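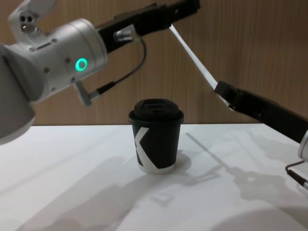

Green status light, with the edge of the table behind.

skarnholm-ferry-notices

Transcribed text of the notices posted at the Skarnholm ferry landing, with the sailing each notice refers to and the reason given for the change, if one was given. The notices were typed or handwritten on card, pinned up in the waiting room, and later pasted into 23 scrapbooks. The scrapbooks are the only source for this data set.

Maintainer: Hollis Lindgren
Transcription: Éabha Conneely, Enda Brophy, Sarla Dixit
Current version: 2.3

What is in the repository

notices.csv is the main table, one row per notice.
sailings.csv is one row per sailing mentioned in a notice. A notice that cancels the morning and evening boats has one row in notices.csv and two rows here.
reasons.txt lists the reason codes and what each one covers.
books.csv says which scrapbook each page came from and what state the page is in.
scripts/ has the code that builds the tables from the raw transcriptions in raw/.

Columns in notices.csv

notice_id: a number that does not change between versions. If a notice is removed, its number is not used again.
book, page: where the card is pasted.
date_text: the date as written on the card, including spelling mistakes.
date_std: our reading of the date. Blank when the year can't be worked out.
body: the full text. Line breaks are shown with a slash.
hand: T for typed, H for handwritten, M for a typed card with handwritten changes.
reason: a code from reasons.txt. Blank means the card gave no reason. We did not guess at weather.
vessel: the boat named on the card. Most cards say only "the boat," and in that case the field is blank.
reader: initials of the person who typed the row.

How the transcription was done

Each card was read by 2 people who did not see each other's work. Where they disagreed, a third reader picked one version or wrote a new one. Both first readings are kept in raw/, so you can redo this step if you don't like our choices.

Crossed-out words are left in and wrapped in double hyphens. Words we could not read are marked with a question mark in square brackets, one mark per word as far as we could tell. Place names were left alone. Tredby shows up as Tredbi and Tredbye, and there is a lookup list in scripts/ if you want them merged.

Book 7 was the hardest. The paste has come through the card on many pages and darkened the ink. Expect more unread words there than anywhere else, and treat the dates with care.
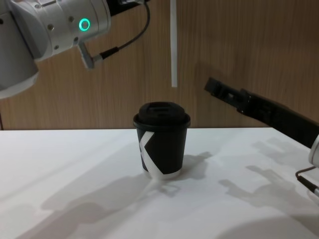

Sarla Dixit wrote in the issue tracker that the reason code FOG is too broad, and that cards saying "haze" or "thick morning" should get a code of their own. She has a point. Version 2.3 leaves FOG as it was so that older work still runs, and adds a column called reason_text with the exact words from the card. If enough people find the split useful, it will go into the codes themselves.

Known problems

The books were put together out of order. A July notice can sit next to one from the middle of winter, so don't use page order to fill in missing dates.

Some notices were reused. A card would go back on the board with a new date written over the old one. These have hand set to M, and date_std follows the latest date we could read. The earlier date is in date_text.

Normal days left no card behind. You can't work out how reliable the service was from this table alone, and you can't treat a day with no notice as a day when the boats ran.

Three pages in books.csv are listed as missing. The stubs are there but the pages are not.

The vessel name Kong may be a short form of a longer name. We have left it as Kong.

Building the tables

Run make tables from the top folder. You need Python and nothing else. Output goes to build/ and will overwrite what is there.

Corrections

Open an issue with the notice_id and your reading. Please don't edit notices.csv by hand, as the next build will wipe out the change. Edits belong in raw/corrections.csv.

Thanks to Aisling Ó Briain for the place name list.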